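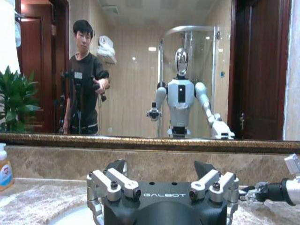 Finally got to the upstairs bathroom counter. It's speckled marble, beige and brown, and it shows nothing until you run a hand over it.

Everything came off first except the hand soap. Toothbrush cups, razors, 9 hotel shampoos from June.

Wiped it with warm water and a drop of dish soap, then dried it with an old T-shirt. No vinegar on marble - it etches. I learned that in the last apartment.

The rim of the sink took longest. Old toothbrush, 25 minutes.

Maribeth wants the cups back out. I'm putting them in the drawer - we'll see who wins.

Mirror is tomorrow morning.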